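Rallbridge Shared House Association
Minutes of the May house meeting, ground floor sitting room, 7:30 in the evening

Present: Petronella Kruger (chair), Ravindra Nautiyal, Carolina Esteves, Siiri Eskola (minutes), and 19 residents who signed the sheet. Apologies from Abílio Caldeira, who was on a late shift and sent a very kind note along with a lemon cake, for which everyone was grateful.

1. Minutes of the last meeting
Agreed, with one correction. The hedge on the Naston Lane side is to be trimmed by us and the one at the back by the neighbors, and I had written it the other way around. Sorry again to Mrs. next door!

2. Quiet hours
Petronella opened this one by saying how much she enjoys hearing life in the building, and she meant it, but the stairwell carries sound terribly and the two bedrooms beside it get the worst of everything. We had a long and good-natured talk that wandered through doors, piano practice, early showers and the matter of the blender. In the end it was agreed that quiet hours will run from 10 at night to 7 in the morning, with an extra hour on holidays. Ravindra will put felt pads on the stairwell doors and see if that helps before we spend money on new closers.
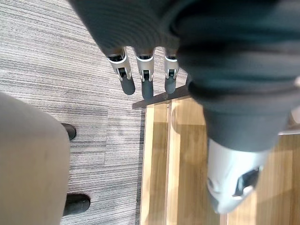

Photo: Rallbridge Shared House Association

3. Laundry room
The second washer is still stopping in the middle of its cycle. Carolina has called the repair people twice and now has a promise of a visit before the end of the month, between noon and four, so if you are home that day and can let them in, please tell her. Until then the sign-up sheet stays at one load per person per evening. A resident on the third floor asked whether the drying lines outside could be raised a little, as sheets have been brushing the grass, and several people said yes at once. Ravindra will look at the posts.

4. Money
Carolina reported that the house fund stands at $3,000 after the gutter work, and that was a nice surprise to those of us who remember last winter. She would like to leave it alone until fall in case the boiler needs attention. There was a suggestion of new garden chairs, and some wistful discussion of them, but the meeting agreed to wait. Monthly dues stay at $37.

5. Front hall and shoes
We came back to the question of shoes in the hall, which I believe has been on every agenda since I moved in. Everyone likes taking shoes off at the door and no one wants to give that up, but boots and sneakers do spread toward the mailboxes, and the path has to be clear for the stroller and for anyone coming in with groceries in both arms. Agreed: two pairs each downstairs at most, everything else up in your own room, and guests' shoes on the mat. Petronella will write a friendly note for the door. Friendly was underlined twice. 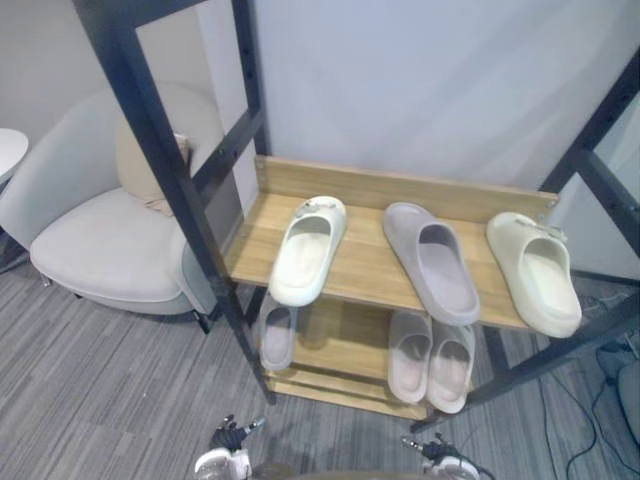

6. Summer supper
The supper will be in the garden again if the weather is good to us, and in the sitting room if it isn't. Last year we set 20 places and ran out of forks, so please bring your own this time. Siiri (that's me) will start a list on the kitchen door for dishes, and Abílio's note offered to do the grilling, an offer that was accepted on the spot with applause he sadly could not hear.

7. Any other business
A blue umbrella is still waiting for its owner in the coat closet. The spare key to the bike shed has been missing since April, so please check your pockets and kitchen drawers.

The meeting closed at 9:05 and most of us stayed on for cake. The next one will be in the same room at the same time, and Ravindra has the chair.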